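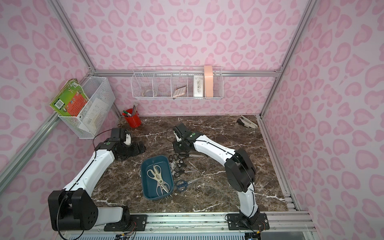
Can a robot tidy up after a household yet, or am I dreaming?

Posted by Meriem Fawzy in Home & Garage Tech

Hi all, first post here so go easy on me. I run a little sewing and craft room out the back of our place and I spend half my life putting scissors away. Kitchen shears, fabric shears, the kids' ones, they all end up spread across the bench and at the end of the day I'm the one collecting them. My brother-in-law reckons that in 2 years I'll be able to buy a pair of arms that bolt to the bench and do it for me. He's been sending me clips since April (mostly towel folding, always sped up!).

So what I want to know is, can these things do an ordinary pick-up-and-put-away job right now, in a normal room with normal mess? Or is it all for show? I'd be happy if it just got the scissors back in the tub and left the rest to me.

4 replies, sorted by most helpful

Ismail Saber

Short version: sort of, slowly, and not for your bench yet.

I've been mucking about with a two-arm setup for a while and scissors are a favourite of mine for testing, because they look dead easy and they're a pain. They lie flat, so there's not much for the fingers to get under. The handles are mostly holes. If two pairs overlap, you go for one and drag the other along with it. Then you have to turn the thing upright and get it into a tub that's already got other handles sticking up in it, and that's where I lose most of my tries. The first couple go in fine. Once the tub's crowded the loops catch on each other and the arm just keeps pushing, bless it.

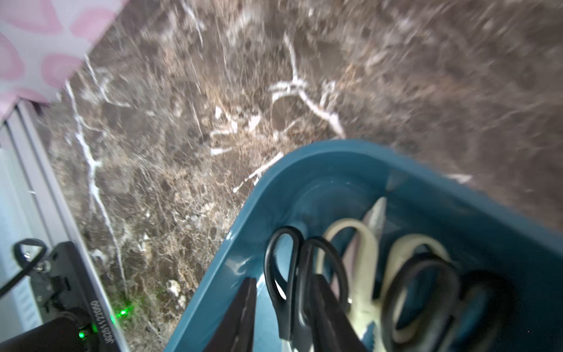

What works and what doesn't, from my own bench

Works: one pair at a time, spread out, handles all facing the same way, and a tub with a wide mouth that stays where you put it. Good steady light helps heaps too. Shiny blades on a shiny benchtop are no fun.

Doesn't: anything in a pile, or somebody moving the tub halfway through. My best run was 30 goes without me stepping in, and I'd set every one of them up neatly beforehand, so you could fairly say I did the chore myself.

If you've got money burning a hole in your pocket, wait. If you like tinkering, it's a great hobby and you'll learn a lot of swear words.

Mahrous

magnet strip on the wall. done

Droreo

I looked at this for our shop, where we've got snips and cutters all over the place by arvo. Got a quote of $2729 for one arm, no stand, and no software that knew what a pair of snips was. Passed on it. I'd pay for something that sorted them by colour of handle, but the bloke on the phone went a bit quiet when I asked.

Sumo

Agree with Ismail about the crowded tub. Try two tubs half full, Meriem, it's quicker for humans as well.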